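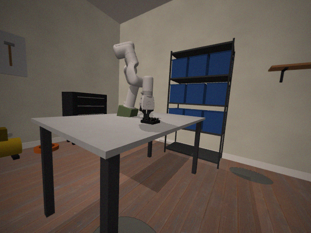
Sim cell, arm at the pick pose over the table.

Speed limit in simulation before moving to the real cell?

Our site rule at Dromville caps the arm at 400 mm/s near the table. Do I have to keep that cap in sim, or can I run fast and scale down later?

grendach_ops
Keep it. Contact behaves differently at speed, so a grasp checked fast tells you little about the slow one. Set the cap in the controller config -- the same file the real arm loads -- and log the version with each run. Repeat your acceptance runs after any change to the gripper model. We did 322 for the last one.

saxena6
Sim can't hurt anyone, run whatever you want.

covach_t
Fast is fine for early path planning. For sign-off, use the cap, and add the fixed objects near the base as collision bodies. Ours were missing until August.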